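Student robotics club: two arms, one table, and the soft toys keep slipping
Asked in Clubs and Competitions by kustilum_club

Hi all! We're a high school club and this is our first year doing anything with arms (we were a line-follower club until September, so please be gentle). Our project for the regional showcase is called Callico. Two printed arms work on the same tabletop, one picks a toy up and hands it over to the other, and the second one puts it in a round container. We record people driving the arms by hand and then train on the recordings.

We have 729 recorded runs so far and the goal is 1000 before the showcase. Plain picking up is going great, I could watch it all afternoon! The handover is where it falls apart. The first arm holds the toy fine, the second arm closes on it, and then when the first one lets go the toy rolls out sideways. It's much worse with the knitted ones than with anything hard.

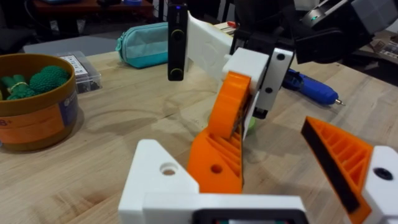
What we've tried: closing harder (the toy squirts out faster, ha), slowing the handover down, and printing the orange fingers again with thicker ribs. The thicker ribs made things worse and now one servo gets warm. Half the team wants to throw out the bendy fingers and print flat stiff ones. The other half, me included, thinks the fingers are fine and we're driving the arms badly. Has anyone been through this? Also, do we have to start the recordings over if we change the fingers? Please say no.

rullon_prints

Keep the bendy fingers! The whole point of the ribs is that the finger wraps a bit when something pushes on the middle of it. If you print them thicker they stop wrapping and you've made a heavy flat finger with extra steps. Go back to your thin ones.

Then look at where the toy sits when the second arm closes. If it's out near the tips there's nothing behind it, so it rolls. We had our drivers bring the second gripper in deeper, until the toy was well down between the fingers, and only then close. Do 10 handovers with the arms parked in the same pose every time and just change the depth. You'll see the difference in one lunch period.

Rubber on the inner face helps a lot with yarn. Wipe it down before each session, lint builds up faster than you'd think.

On starting over - sort of. Old runs are still good for the reaching part. I'd record a fresh batch of handovers with whatever fingers you settle on and mix them in. We ended our season with 1638 runs and a good chunk were from an older finger shape, and it was fine.

srivastava_lab_kid

stiff fingers worked for us but we only did wooden blocks so idk. tape also works

callbox_mentor

Agree with the first reply, and I'd add one thing about timing. New drivers tend to open the first gripper the moment the second one touches the toy. Have them hold both closed for a full second, then open the first one slowly while the second arm stays completely still. If your drivers rush it, the trained arms will rush it too.

Check the warm servo before you record anything else. Ours was a finger screw done up too tight, and a quarter turn back fixed it. Good luck at the showcase, a handover between two arms is such a fun thing to bring to one!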